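3.2 Storage and folding of household linens

Households in Clollarow were asked to keep a diary of how they stored everyday cloth, following the form used by Naylor and Blackburn in their study of Holroyd. Of the 100 diaries returned, 90 were complete enough to code. Most respondents folded sheets and towels but kept smaller items, such as dusters and scarves, unfolded in a drawer or box. 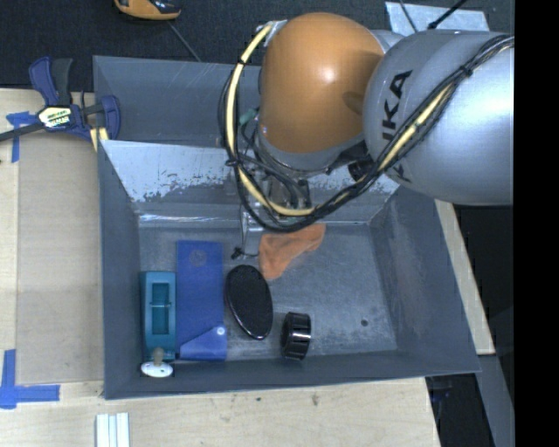
Figure 2. Orange cloth, crumpled, in a gray metal bin.

Respondents gave different accounts of why small items went unfolded. Forty named lack of time, and others said that creases did not matter in cloth that was never on show. Thin fabrics were a separate case. A crumpled piece of the kind in Figure 2, light enough to be partly see-through, was coded as "loose" whatever its size, and we did not try to judge whether it had been folded earlier. Older printed advice was stricter. A housekeeping manual of 1896 held in the Clellow collection tells the reader to fold every cloth in the house on Sunday evening, dusters included. No diary described a routine of this kind.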